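Put the Holes Back in the Wall

Most garages and workrooms I go into now have closed cabinets. The doors are white or gray, the handles match, and the owner has to open four of them to find a tape measure. I think this is a mistake, and I think the old perforated board on the wall was a better answer for most people who fix things at home.

I ran the repair bench at a bicycle and mower shop in Ponport until 2022. We had one wall of perforated panels and one wall of drawers. The drawers were more expensive and looked better to customers. The panels were where the work got done. If a wrench was gone, its spot was bare and you knew before you started the job. If something was gone from a drawer, you found out with your hands already greasy and a mower on its side.

Jaxon MacDonald, who took over the bench after me, moved everything into cabinets in his first month. He told me the board collected dust and made the shop look like somebody's basement. He had a point about the dust. By February he had bought a second set of hex keys, and the first set was in the cabinet the whole time, behind the tire levers.

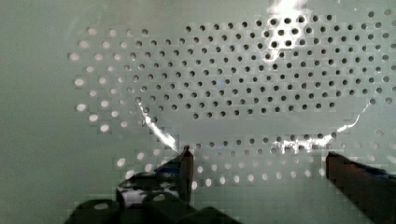 The usual complaint is that a board only suits one kind of tool. People hang the hammers and the pliers, and then they have a box of odd things left over and decide the system failed. A board does not have to hold everything. Mine at home holds 29 tools, and the rest are in two bins underneath. What goes up is whatever I used in the past year. I go through it on a Saturday in the spring and take down what didn't move.

The other complaint is the hooks. Cheap hooks fall out when you lift the tool, and I agree that this is maddening. Buy the kind that locks or takes a screw. Also check the spacing of the holes before you buy any hooks at all. Not every panel uses the same grid, and some have offset rows, so a two-prong hook made for a square grid may not fit. I have a coffee can full of hooks that taught me this.

Leave a gap between the panel and the wall too. A hook needs room behind it to turn. Furring strips will do, screwed to the studs.

Ignacio Navarrete, my neighbor, priced a full cabinet system last fall and was quoted 3000 dollars, before installation. He has a drill, a circular saw, some hand tools and a leaf blower. He could hang all of that in an afternoon and put the money toward his roof.

I would make exceptions. Paint and solvents belong behind a door with a latch, and so does anything sharp if there are small children in the house. A damp garage is hard on bare steel whether it hangs in the open or not, so wipe it down with oil. For everything else, I would rather see it.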